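Desk & Workspace > Lighting and power
Thread: lamp with outlets in the base, worth it or keep them seperate?

kettlepond
Feb 17, 2025
Redoing my desk on the cheap. Current setup is a clip-on lamp that sags, plus a power strip on the floor that I kick every single day. Thinking of going to one of those all-in-one lamps, outlets right in the foot, white, rounded. Desk is 157 cm wide so I have room, but depth is tight and I don't want a foot that eats half of it.
Budget is not huge. Anybody living with one? Good, bad, whatever.

marl_and_oak
Had one for a while, mostly happy. Big plus is no crawling under the desk to plug in a laptop. Big minus is the foot is BIG. Look at how much table it takes before you buy. Mine sits on a cover so it doesn't scuff, and the cover gets grubby fast, gray marks everywhere. White on white shows all of it.

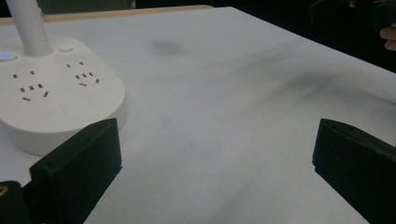

Is a lamp with outlets in the foot okay to plug into another power strip?
Plug it straight into the wall. It already works as a strip, and chaining one into another is how people end up with too much load on one cord. If the cord won't reach, move the desk or get a longer-corded model.

kettlepond
ok good, wall outlet is right behind the desk so that's fine. How's the light though? Forgot to ask the main thing lol

marl_and_oak
Light is fine for writing and keyboard stuff. Wouldn't sew by it. The one I have now is a Clustora and the dimmer has 5 steps, I use two of them.

pinhook197
Gonna disagree with the whole idea. Lamp dies, you lose your outlets. Outlet gets loose, you lose your lamp. Two cheap things beat one expensive thing every time. I have a plain Bremolholm strip screwed to the back edge of the desk, and a seperate lamp. Done. Strip is going on 10 years.

marl_and_oak
Sure but you had to drill into your desk. Not everyone wants to or can. I rent, desk came with the place.

pinhook197
Double sided tape exists

marl_and_oak
Tape and a strip you yank plugs out of all day? Mine let go in a week. Maybe better tape than what I had, idk.

kettlepond
Can't drill this one, it's glass on top. And tape on glass, hmm, would see it from above.

tallgrassdesk
Glass top changes things. Glare. You want the light coming from the side and low, with a long head you can tip down. A straight tube style head is good for that, you can bring the end down close to the table and it doesn't shine in your eyes. I'd skip the ones with a round shade, they bounce right off the glass.
Also check which way the cord comes out. Out the back = easy to hide. Out the side = looks messy forever. On the tube type I'm thinking of the cord comes off the rear of the foot and heads for the far edge of the table, out of the way of your hands.
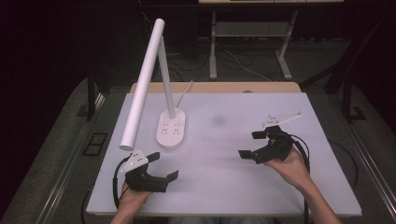

pinhook197: Ok the cord out the back is a fair point, I'll give you that one. Still say what happens when somebody plugs in a bulky charger. Those bricks cover the outlet next door and then you've paid for outlets you can't use. Measure your bricks first.

tallgrassdesk
Short extension pigtail fixes that. But yeah, measure.

marl_and_oak
Agree on the bricks. Mine has one fat one and it blocks its neighbor. I put it on the end and live with it.

kettlepond
Two bricks here, one is huge. So ends only I guess. Anyone tried the Kelten? Seen it come up for cheap used, seller says the pole is a bit loose.

tallgrassdesk
Loose pole I'd pass, unless you can see it in person and tighten it. If it's got a joint partway up, wiggle above AND below the joint so you know which half is the problem. Bottom half loose is worse, the wiring goes thru there into the foot and you don't want that twisting around.

pinhook197
Used electrical stuff, no. Buy the strip new at least. Old lamp whatever, but the part with the outlets, new.

kettlepond
Fair. Passing on the used one. Gonna cut the foot size out of cardboard tonight and leave it on the desk til the weekend, see if it bugs me.

marl_and_oak
Do the cardboard thing with your keyboard AND a mug on there. I forgot the mug.

pinhook197
and if it bugs you the strip is right there waiting

kettlepond
Update, cardboard fits if I push the monitor left. Leaning all-in-one, tube head, cord out the back. Will wait for the March sales, post when it's here.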